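1st November
Glaze bench, batch 7

Picking this back up after the mess with the last kiln load. I wanted the Tidarberg celadon to come out the way it did in spring, that soft watery green, and what I got was closer to old dishwater. Sverre thinks it's the feldspar. He may be right (he usually is about feldspar, and insufferable with it), but I changed two things at once like an idiot, so I can't say for sure.

What changed: new sack of feldspar from Granström, and I let the slurry sit over a long weekend without stirring. I sieved it again afterward but there was a hard cake at the bottom of the bucket and I'm pretty sure I threw half the silica out with it. The specific gravity was off too, and I glazed anyway. Lesson noted, again.

Plan for this round is to mix from scratch, old feldspar for one bucket and new for the other, everything else the same. Same clay, same bisque, same shelf in the kiln if Edivaldo will leave me the middle one.

Storage

The dry materials need a proper home before I do any of this. Right now the cobalt is next to the tin and both of them are next to the sugar for the coffee, and I don't love that! I've been going back and forth between a closed cupboard and something open-fronted on the floor by the sink. Leaning toward open, dark color so the iron stains don't show, and deep enough that a bottle can sit well inside it. 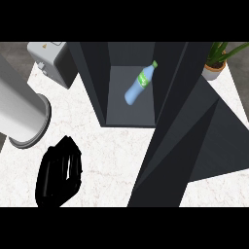 Mixing notes

Dry weight for each bucket is 2,231 grams, same as in spring. Water goes in first, powder on top, leave it to slake overnight and don't touch it. I always want to stir early and I always get lumps.

Sieved both twice in the morning. Bucket A (old feldspar) went through like milk. Bucket B was gritty on the first pass and I had to work it with the brush, but the second pass was fine. Could be a coarser grind. I'll ask Granström what mesh they're selling now, assuming anyone picks up the phone.

Added a pinch of Epsom salts to each. Dipped test tiles for three seconds, then a second set for five. Marked the backs with iron oxide – A3, A5, B3, B5 – and wrote it here as well because last time the marks burned off.

Kiln

Edivaldo says the Fladus is slow at the top end and wants new elements before Christmas. Until then he'd like us to program the climb at 181 degrees an hour and no faster. Fine by me, celadon likes it slow.

My tiles go in with his Grundlow mugs, middle shelf (thank you, Edivaldo). Cones on all the shelves this time, front and back.

Still to do: wash the brush, relabel the tin, buy a lid that fits bucket B.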